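Clearing Crumbs and Small Items from a Polished Counter
By Divina Calimlim
November

Dark counters with white veining hide crumbs and show every scratch. Dry clearing comes first; liquid cleaner goes on only after loose material is gone.

1. Scrape

Use a flat scraper with a wide, smooth blade. Hold it at a low angle and push away from the body in overlapping passes. Check the edge with a fingertip before use -- a nick will drag grit across the polish. Between passes, lay the tool flat with the whole blade on the counter.
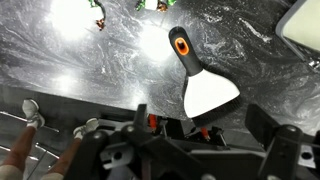
2. Sweep

Fine debris passes under a scraper and needs bristles. Work from the back of the counter to the front, using short strokes. Move loose items such as wrapped candy into one pile first and sweep around it, then lift the pile and sweep that spot.

Shake the bristles out over the trash, not the sink. Wash the brush in warm water with two drops of dish soap and dry it bristles down.
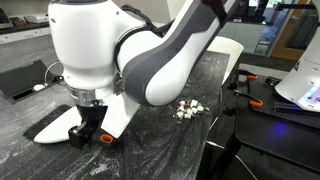
White blade and black-bristled brush on the marbled counter, beside the candy pile.

3. Wipe

Finish with a damp microfiber cloth, then a dry one. Check for streaks from a low angle, facing the light.

Last updated: Sunday
Contact | Copyright Pristham | Back to top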